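# Pletgate water utility to replace lead service lines ahead of schedule

The Pletgate water utility will begin replacing the remaining lead and galvanized service lines in its distribution area in November, according to a work plan released this month. The plan covers 3528 service connections, most of them in the older blocks east of the rail corridor and in the Tresia district.

A service line is the small pipe that carries water from the main under the street to the meter inside a building. In Pletgate the line has two parts. The utility owns the section from the main to the curb stop. The property owner owns the section from the curb stop to the meter. Under earlier rules the utility replaced its own section during main work and left the private section in place unless the owner paid for it. The new plan ends that practice. Both sections will be replaced in one visit, and the owner will not be billed for either.

Partial replacement has been discouraged for some time. Cutting an old lead pipe and joining it to new copper disturbs the scale on the inside wall, and lead levels at the tap can rise for weeks or months afterward. The utility said it has made no partial replacements since the inventory began, except during emergency leak repairs. 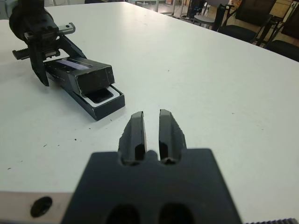
The inventory took two years. Staff started with tap cards, the paper records filed when each building was first connected. Where a card was missing or unclear, the line was checked at the meter with a scratch test and a magnet. Lead scratches easily, shows a bright silver color and does not hold a magnet. Galvanized steel does hold one. Copper shows the color of a penny. Where the meter could not be reached, crews dug a small hole on each side of the curb stop with a vacuum excavator and looked at the pipe directly.

Galvanized lines are included if they are, or ever were, downstream of a lead pipe. Particles released from lead can collect in the rust inside a galvanized line and come loose later. Because older tap cards often do not say what stood upstream, the utility has treated all galvanized lines in the Tresia district as needing replacement.

Work will be done in 8 zones. The order was set by three factors: the density of known lead lines, the presence of schools and day care sites, and the paving schedule. Streets due for resurfacing have been moved forward so that new pavement is not cut within a year of being laid. The first zone runs along Ambrose Street and the side streets north of it, where the water main itself is also due for replacement. The last is Jaltthorpe, where most lines were installed after lead was no longer used and only scattered galvanized connections remain.

The method will depend on soil and access. In most cases the contractor will dig one pit at the main and one at the curb stop, then pull the new copper line through the path of the old one with a cable. Where the old pipe breaks during pulling, or where it bends under a porch or retaining wall, the crew will bore a new path beside it. Open trenching is planned only for shallow lines and for lots where gas or electric service runs too close for boring. Utility marking will be requested for each address before any digging.

A typical replacement is expected to take one working day, with water off for about 600 minutes at most. Notices will be hung on doors two weeks ahead and again the day before. An adult must be present to let the crew in to the meter. The hole in the basement wall will be sealed with hydraulic cement, and lawns will be filled and seeded. Sidewalk panels removed for access will be patched with asphalt and poured in concrete once the whole block is finished. Finished interior walls and floors will be restored to a paint-ready or subfloor condition only.

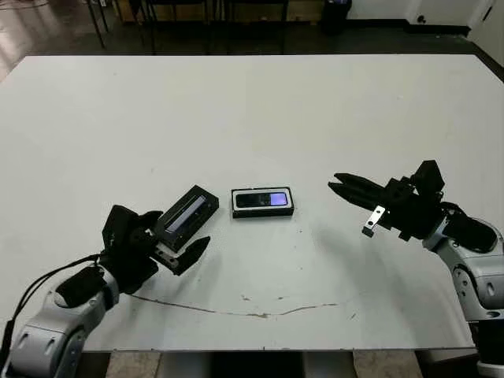
Some buildings use the water line as an electrical ground. In those cases a licensed electrician will check the bond before the old pipe is disconnected and will install ground rods if the new connection does not meet code. The cost is included in the contract.

After the new line is connected, the crew will flush it at full flow from an outside hose connection. Residents are then asked to remove the screens from all faucets and run cold water at every tap for 30 minutes, starting at the lowest floor. Each household will receive a filter pitcher and enough cartridges for six months. The utility will offer a tap sample between three and six months after the work. The sample bottle is filled first thing in the morning, after the water has stood unused for at least six hours.

Owners must sign an access agreement before the private section can be replaced. The form allows entry for the replacement and for one follow-up visit, and it transfers no ownership. The private section remains the property of the owner after the work. If an owner declines, the utility will record the refusal, leave both sections in place and contact the address again when the zone is closed out. For rental buildings the agreement must be signed by the owner, though tenants may request a filter pitcher on their own.

Corrosion control at the treatment plant will continue without change. The plant adds orthophosphate, which forms a thin mineral layer inside pipes and limits the release of lead. The dose will stay at its present level until all zones are complete, and will be reviewed after that because indoor solder and older brass fittings can also contain lead.

The work will be paid for with a low-interest state loan and a portion of the existing capital charge on water bills. No new charge is proposed. The zone map, the access form and an address lookup are available at the utility's service counter, which is open until 4:30 p.m. Owners who replaced their own section in the past can submit a plumbing permit or a dated receipt to have the record corrected.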